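4.2 What we learned on the dirt road

I should admit up front that the road course was my idea, and that half the club didn't want it. Our rover, Grirnum, had been doing fine on the parking lot behind the engineering building, and the Bandara student challenge was still months off. But the rules for the final round talk about "unimproved surfaces," and I kept picturing us rolling up in June with a robot that had only ever met asphalt. So we moved practice out to the old Clinwood site and started over, more or less.

The task is simple to say. The rover gets a start pose and a goal pose 80 meters down the road, and it has to stay between the two edges the whole way with no GPS. All it has to go on is the forward camera, the wheel encoders and a cheap inertial unit. We ran 40 trials with the planner from Section 3 (we call it Grater, after the noise the first gearbox made) and logged everything at 15 frames per second.

The parking lot version of Grater looked for painted lines, and of course there aren't any out there. We swapped in a small segmentation network that labels each pixel as drivable or not. I hand-labeled most of the training set myself, 1274 frames, and I would not wish that on anyone! The hard part was deciding where the road stopped. On one side you have a nice pale curb to follow. On the other the dirt just sort of keeps going until it runs into something dark and low, and two of us labeled that strip differently for a week before we compared notes. Figure 6 is a typical view from the rover with the road ahead of it.

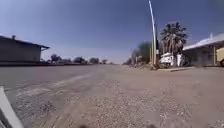 Figure 6. Forward view on the Clinwood course. The lighter streak in the dirt, left of center, is the kind of feature the network tended to mark as a road edge.

Once we had relabeled that side, the false edges got a lot rarer, but they didn't go away. Grater would still nudge right for a second or two and then wander back - not dangerous, just ugly to watch. I tried smoothing the mask over several frames, and it helped on straight runs. It also made the rover slow to react when somebody put a cone down, so we settled on a short window and lived with a little wobble. Wheel slip in the loose gravel was the other headache, and I'll get to that in Section 4.3.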